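Workshop notebook, boat shed
Mar 10, 2026

Rudder of the Nel. I took off the lower pintle again, because in February I only cleaned it and did not measure it. The pin is worn on one side, more than I wanted to see. The upper one is good. I ordered a new pin from Plarkska, article 3000 in their list, and a pair of bushings with it. Until the parts come the rudder stays on the trestles, please do not move it to the wall.

Mainsheet. The old line is 94 feet long, the one on the Sidau is 103 and has the same blocks, so I think somebody cut ours in the past. We can sail with it, but when the boom is fully out there is very little line left in the hand. I whipped both ends and wrote the length on the tag. 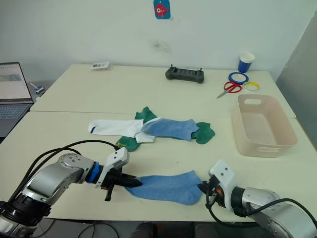
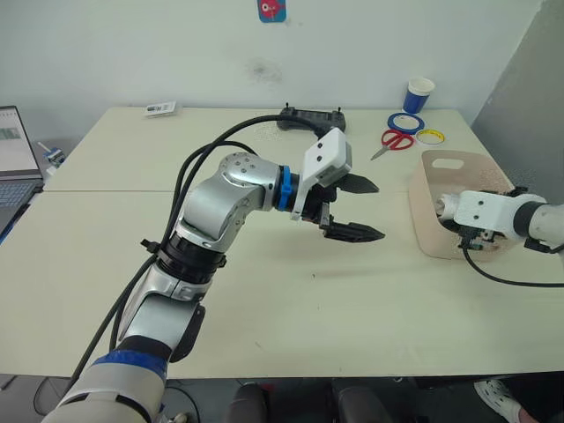
Centerboard

The board of the Sidau was sticking at half way down. I sanded the front edge with 120 paper, then 240, and put one coat of Zamivel varnish. It needs a second coat tomorrow, and after this two days of rest. The shed is cold in the night, so maybe three days.

The gasket in the slot is still the old one. I have a strip of about 49 inches in my drawer, it should be enough, but I must check it against the slot before I cut.

Open points
- Pintle pin: wait for the parcel.
- Is the tiller extension of the Nel straight? It looked bent to me, but the light was bad.
- Shackle key is missing from the board again.
- Ask at the club meeting if the first race is with the small jib or the big one. I would rig both boats the same way.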